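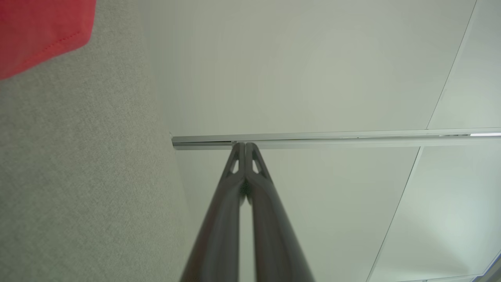

Second leg tonight, and I've changed my mind on it twice since breakfast.

Brama won the first match 1-0 and didn't look like a team that wanted a second goal. Lasoter had most of the ball after halftime and did very little with it. Tomaszewski kept drifting inside, where there were already three players standing, and the one good cross of the night went to Hakala, who headed it over from close in.

I've bet on Brama four times this season and lost three of those, so take this for what it's worth. They sit deep away from home, and the under has come in for them most weeks since December. The price on under 2.5 goals is short, though, and I don't like laying that much on a match where one side has to score.

What I've ended up with is the draw after 90 minutes. It's a small bet — 20 on it and nothing else. Sobczak is back in goal for Lasoter, which helps, and Brama would be happy with 0-0.

I'm leaving the corner markets alone. I got burned on those last time and haven't worked out why.

Posted 05/06/2020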